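Undville (village)

Undville is a small village on the Rondow, a slow brown river you can follow on foot for most of its length. I've stayed there three times now, so I've taken this entry over.
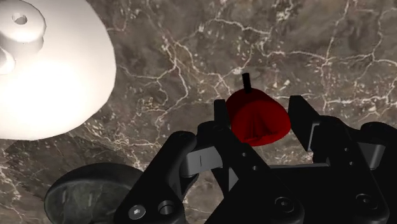
Go in October, one reader wrote in to tell me, when the Faneck ferry still runs but the day trippers have gone home. I'd agree – it's so much quieter!

The village has three inns and two bakeries (both shut on Monday). Buses from Qaisi stop by the bridge, and the river path starts right behind the church.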